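Bistatholm House — Shared Floor Users' Meeting
Minutes, May 27, 2022

Present: Laine Mägi (chair), Nyokabi Mrema (minutes), one person each from Holwood and Castaño. Kimer sent apologies, and a biscuit tin, which was accepted.

1. Minutes of the February meeting
Agreed, after the word "debate" was changed to "discussion".

2. Cloths for the big table
The grey cloths were approved in February at a cost of 60 pounds and have now arrived. Holwood asked whether a cloth smaller than the table could be called a tablecloth. The chair ruled that it could be called a cloth.

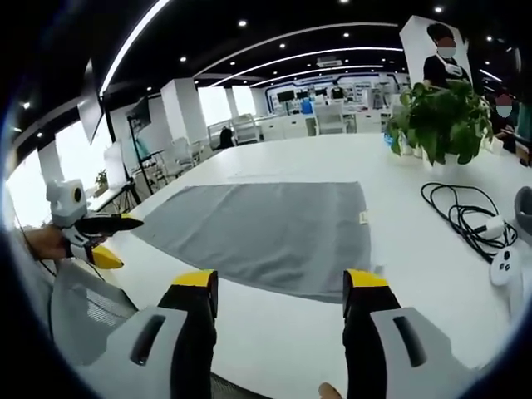

Item 2: grey cloth on the big table, label on the right-hand edge.

Folding was then considered at a length the minutes will not attempt to reproduce. Agreed: in half, in half again, label inside. Castaño prefers thirds and wished this recorded. Cloths go back on the shelf at the end of the day, folded — a ball is not a fold.

3. Cables and sockets
The long power strip in the tabletop is to be used before anyone reaches for an extension lead. Cloths must not be laid over the sockets. Laine has had a quote of 2,000 pounds for a second strip. There was a short silence, and the meeting moved on.
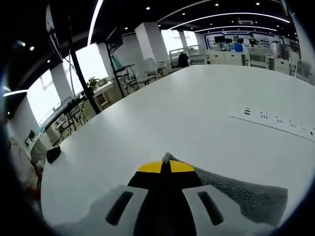
Nyokabi reminded everyone that cables should be coiled and put away, and that coiling them and leaving them on the table is only half of that sentence. A box will be bought, up to 17 pounds.

4. The plant
It stays on the table. Castaño proposed moving it to the window; Holwood felt it was happy where it was. No evidence was offered by either side. Watering remains with Kimer, in their absence.
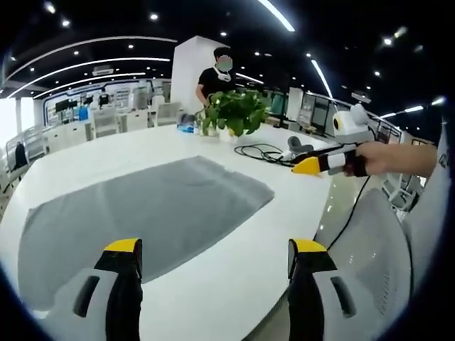
Chairs are to be pushed in last thing. The 50 pounds left in the sundries budget is held over.

5. Any other business
The biscuit tin was found to contain sewing thread.

Actions
Laine: second quote for the power strip.
Nyokabi: cable box; folding note for the shelf.
Kimer: plant; biscuits.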